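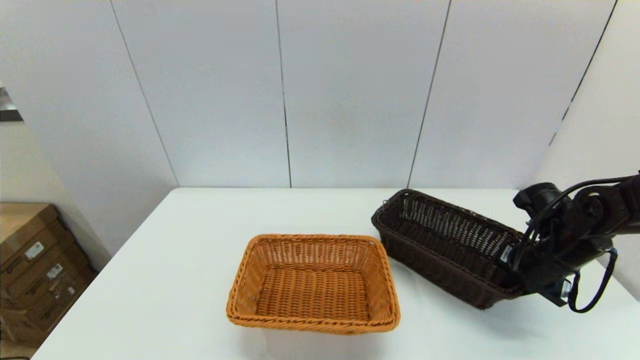

Fig. 1. Rim grasp, dark basket, right end raised.

Shared Workshop Robotics, Unit 2: Grasping Open Containers
Iltlow Workshop, Urkdale
Revised April 13, 2026

We use cookies to keep you signed in and to count visits. Accept | Settings

These notes cover the grasp stage of the Imus build. Wiring and homing were covered in Unit 1 and are not repeated. Bring your own printout, as the bench terminal is needed for the controller.

1. Why baskets

A woven basket is a poor object for a parallel grasp. The wall gives under load, the rim is thicker than the wall, and the surface is full of gaps that a depth sensor reads as holes. A rigid box hides mistakes in the approach angle. A basket shows them at once, usually as a twist about the grasp point.

The two used in this unit differ in shape and weave. The orange one is wider, with a tight weave and a floor that reads well in depth. The brown one is long and narrow, with a more open wall. Treat them as separate objects in the planner, with separate grasp files.

2. Rim grasp

Approach from above the short end. One finger goes inside the wall and one outside, with the rim between them. Close until the current rises, then stop. Do not close to a set width, because rim thickness varies along the braid.

A grasp at one end puts the center of mass well away from the fingers. The far end stays low while the near end comes up, as in Fig. 1. The tilt is acceptable for a drag or a pivot. For a full lift, the wrist has to carry the moment, and the Aydoğan wrist plate is the weak part – check its screws before each session.

Settings for the first trials:
Closing speed: 18 mm/s
Hold after contact: 2 s
Wrist rotation limit: 90 degrees
Motor current cutoff: 1,340 mA

Leave the cutoff alone until the log shows a clean hold. Raising it early crushes the weave and tells you nothing about the approach.

3. Cable slack

The arm cables need enough slack for the full wrist rotation, and that slack has to go somewhere. On this arm it forms a loop below the gripper. Move the wrist through its range by hand with the power off and watch the loop against the table. If it can reach a basket, retie it higher on the forearm.

4. Layout

Keep a visible gap between the baskets. Where they touch, the segmentation step tends to merge the rims into one outline, and the planner then picks a grasp on the joint. Shadows cause a milder version of the same fault on a white tabletop. Fig. 2 has a usable gap, with the brown basket set diagonally behind and to the right of the orange one. 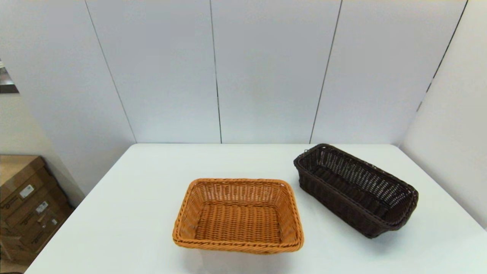 One comment left on the previous version of these notes argued that the gap makes the exercise too easy, and that segmentation should be tested on touching rims from the first session. The point is fair for the vision half of the course. In this unit a merged outline stops the arm before any grasp data is logged, so touching rims are held over to Unit 3.

5. To hand in

Submit the grasp file for each basket, the current log for one hold, and a short note on any trial where the rim slipped. State which end was gripped. Logs without a matching grasp file will be returned unmarked.

Share (2) | Comments (18)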